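How does a heavy steel ship stay on top of the water?

A page for young readers from the harbour museum in Ritov

Drop a steel nail into a bucket of water and it goes to the bottom at once. Now think of the ferry Ekia, which comes into our harbour each morning. She is made of steel too. She carries lorries, cars, passengers, a kitchen full of pots, and two anchors that no person could lift. Why does the nail sink and the ferry not?

Many grown-ups cannot answer this well, so do not worry if it seems strange to you at first. People have built boats for thousands of years, and for most of that time they only knew that it worked, and they could not say why.

Water pushes back

When you sit in a bath, the water goes up. Your body takes a place where water was before, so that water must go somewhere else, and it can only go up the sides. We say that you have displaced the water. To displace means to push out of its place.

The water does not like to be pushed away. It presses back on you from all sides, and it presses most strongly from below, where it is deeper. This is why your arms and legs feel so light in the bath. If you let your arm go soft, it will rise a little all by itself.

How strong is this push from below? There is a rule, and it is very old. The water pushes up with a force that is the same as the weight of the water you have displaced. If you push away a little water, you get a little push. If you push away a lot of water, you get a big push.

Let us go back to the nail. It is small, so it displaces only a few drops. These drops weigh much less than the nail. The push is too weak, and down it goes.

The ferry is different in her shape. Her steel is not in one solid lump. It is made into thin plates, and the plates are joined together into a big open form with air inside. This form is called the hull. The hull takes a great deal of room in the water, and so it pushes a great deal of water away. The ship goes down into the water until the water she has displaced weighs exactly as much as she does. Then the two are equal, and she stays there.

A small sum

Imagine a box made of metal, with no lid. The box weighs 50 kilograms. We put it on a quiet lake, and it sinks in a little way, until it has displaced 50 kilograms of water. It floats.

Now we put 50 kilograms of sand in the box. Together they weigh 100 kilograms. The box must go deeper, until it has displaced 100 kilograms of water. If the sides of the box are high enough, it still floats. If the sides are too low, the water comes over the edge, the air inside is lost, and the box sinks.

This is the reason why every cargo ship has marks painted on her side. They show how deep the ship may safely go. When the men and women in the port load her, they look at these marks many times. In winter the seas are rougher, so in December a ship may not be allowed to carry as much as in summer, and she has a separate mark for this.

Salt water and fresh water

Sea water has salt in it, and a bucket of sea water is a little heavier than the same bucket filled from a river. So the sea can push a little harder. A ship that comes from the sea into a river goes down some centimetres, even if not one box was added to her. The captain must remember this, or the bottom of the ship may touch the mud.

You can try it at home with an egg and two glasses. Fill one glass with water from the tap. Fill the other one too, but stir in plenty of salt, several big spoons. A fresh egg will sink in the first glass. In the second one it should float. If it does not, you need more salt.
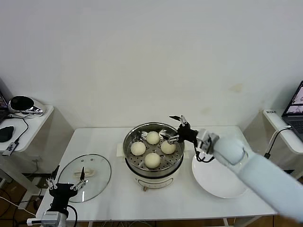 The inside of a ship is not one big empty room. It is divided by strong steel walls, and a wall of this kind is called a bulkhead. A bulkhead that is watertight must have no open holes in it at all, not even a tiny one. Water is very good at finding a way through. Think of the steel tray in a steamer, the kind where the round white buns sit. It is full of small holes so that the steam can come up and cook them, and for buns this is just right. But a bulkhead made like that would stop nothing, and the water would walk through it into the next room. When a pipe or a cable has to go through a bulkhead, the workers close the gap very carefully, and then an inspector comes to look at it with a torch.

Why are the walls so important? Suppose that a ship hits a rock and there is a hole in her side. If she had no bulkheads, the water would run from the front to the back, and soon there would be no air left in the hull. With bulkheads, the water fills only one part. The ship lies deeper and she may lean a little, but the other parts still hold air, and she can often reach a port.

There are doors in some bulkheads, because the crew must be able to walk from one part to another. These doors are thick and they have rubber all around the edge. Some of them can be closed from the bridge with one button. The bridge is the high room where the captain and the officers steer the ship.

Why does she not fall over?

To float is one thing. To float with the right side up is another.

Take an empty plastic bottle and try to make it stand up in the bath. It will lie down on its side. Now put some small stones in it, close it well and try again. With enough stones in the bottom, it stands up, and if you push it over with a finger it comes back.

Ships need weight low down as well. The engines are heavy, so they are placed near the bottom. Ships also have tanks down there which can be filled with sea water. This water is called ballast. When a cargo ship has delivered her goods and she goes home empty, she is light and sits high, and the wind can push her about. So the crew pump ballast water into the tanks. When she is loaded again, they pump it out.

The cargo must be put in the right place too. If all the heavy boxes were on the left, the ship would lean to the left. On a ship the left side is called port and the right side is called starboard, when you look towards the front. In the port office at Palma Quay there is a computer that works out where each container should go, and the heaviest ones usually go at the bottom.

A cargo that can move is dangerous. Grain, for example, can slide almost like water. If the ship leans in a big wave, the grain may slide to the low side, and then she leans even more. For this reason grain is loaded in special holds, and the top is made flat before the ship leaves.

What about wooden boats?

Most wood floats by itself, even without any air in a hull, because a piece of wood weighs less than the same amount of water. A log floats, and so does a plank. But a log is not a very good boat. It rolls over, and you get wet feet. So the builders gave their wooden boats a hull as well, and it could carry much more than a log.

The old fishing boat Orkmont, which stands in our yard, is built of oak planks. Between the planks there are narrow gaps, and these were filled with soft fibres and then covered with tar. The name for this work is caulking. When the boat was put in the sea, the planks drank some water and became a little thicker, and the gaps closed even more tightly. A wooden boat that has been dry for a long time often leaks for the first days – the owner has to pump and be patient.

Steel does not drink water, but it has another enemy, and this is rust. Salt water makes steel rust very quickly. A steel hull must be painted with several layers, and blocks of zinc are fixed on it under the water. The zinc is eaten by the sea first, and so the steel is left in peace for longer. When a block has become too small, a new one is put on. This is done in a dry dock, which is a big basin where the water can be let out, so that people can walk under the ship.

Make your own hull

You need a piece of modelling clay the size of an egg, a bowl of water, and some coins. All the coins should be of one kind.

First roll the clay into a ball and put it in the water. It sinks. Take it out and dry it with a towel.

Now press the same clay flat and bend up the sides, so that you have a small bowl. The walls should be thin, but without any cracks. Put it on the water very gently. It weighs the same as the ball did, but it floats.

Put in the coins one by one, first in the middle and then nearer to the edges. Watch how the clay boat goes down a little with every coin. Write down how many it can carry before the water comes in. Then change the shape and try again. Is a long boat better than a round one? What happens if you make the sides higher?

Words from this page

Ballast: weight that is carried low in a ship to keep her upright.
Bridge: the room from which a ship is steered.
Bulkhead: a strong wall inside a ship.
Caulking: filling the gaps between wooden planks.
Displace: to push something out of its place.
Hull: the body of a ship.
Port: the left side of a ship. It also means a harbour, so be careful.
Starboard: the right side of a ship.

If you visit the museum, you can stand next to the Orkmont and look for the caulking between her planks. The lower part of the hull is dark inside, so ask at the desk for a lamp.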